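The Table from Harnholm

I'd been in the flat 3 days when Llinos Kneath called to ask if I still wanted her table. Did I! I'd been eating toast off a suitcase and getting crumbs in my socks.

"It's heavy," she said, "and it comes with my opinion of you if you scratch it."

So Mostafa and I drove out to Harnholm in his cousin's van (60 miles, one working wiper) and carried it down her stairs with a lot of yelling. Mostafa yelled in two languages. Llinos stood on the landing eating a pear and told us to turn it, no, the other way, the way she'd said in the first place.

It was past midnight when we got it into my kitchen. I wiped the top with an old T-shirt and then I just sort of stayed there, looking at it.

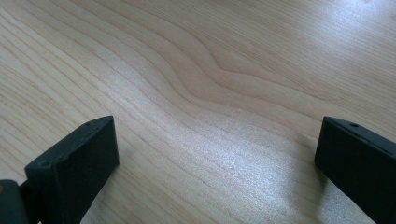

The wave in the grain, with the light on it.

She'd told me once that her husband used to run his finger along that curve while he was thinking of what to say. Up, over, down. If he got to the end and still hadn't thought of anything, he started again, and she'd go put the kettle on.

I tried it. Up, over, down. I was supposed to be writing to my brother, who I hadn't spoken to since September, and all I had so far was "Dear Karim."

Mostafa had fallen asleep in his coat against the fridge. I went along the wave 12 times, maybe more, and then I picked up the pen and wrote, "I have a table now. You should come and eat at it."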